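Can a Machine Do My Chores Yet? Project report, Shiela Barredo

I picked this topic because I hate folding washing (really hate it!) and wanted to know how long I'd have to wait. Over the term I read what I could find and spent two afternoons at the Weromwood workshop, where they let me try the Laltden arm on small jobs: picking up pegs, pairing socks, hanging labels on hooks.

We did 34 tries at the sock job and it managed 18. I was quite pleased with that until my little brother did the lot while eating toast. Pegs went better, as they're stiff and stay put. Cloth was a nightmare – it slumps, it slides, and it never lands the same way again.

Shops seem closer than homes to me, as the shelves don't move about and someone's on hand to sort out a jam. I still wouldn't leave one alone in our kitchen.
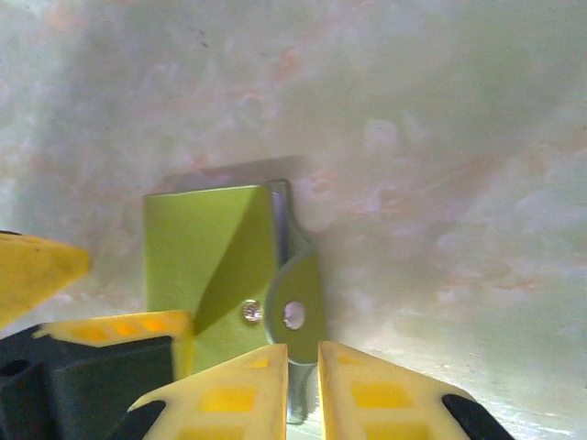 Which chore would be easiest to hand over first?

Probably sorting hard things like pegs or cutlery, as they keep their shape when they're picked up. Folding clothes can come later, sadly for me.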